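Siamak Babaei @siamakbabaei
Small thread about folding T-shirts, because my sister asked me again on the phone and I could not explain it well.

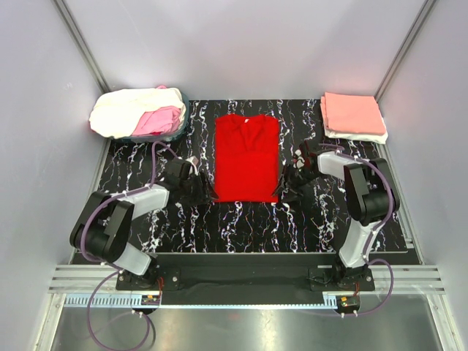 Red one folded, the basket still waiting.

1/ I fold face up at the end, with the collar away from me. Then I see the neck and the little label, and I know which shirt it is without opening it.

2/ Tall shape, almost a rectangle. Sides first, sleeves inside. I learned it from Soledad Villanueva, who worked four years in a clothes shop and folds faster than I can talk.

3/ The finished stack goes back right, the basket back left. Pink and white are on both sides now, so please do not mix them up like I did in February.

4/ A dark mat helps me a lot. On the bed the cloth sinks and the hem goes crooked – on the mat I can pull it straight with two fingers.

5/ Cempaka Ong asks if I iron before. No. I press with the flat hand from the collar down to the hem, and for a T-shirt it is enough.

6/ For the drawer you can fold it one more time in half, then it stands up. My drawer is too low for this, so I keep them flat on the shelf.

7/ Next time the sweaters. I am still not good with the ones that have a hood.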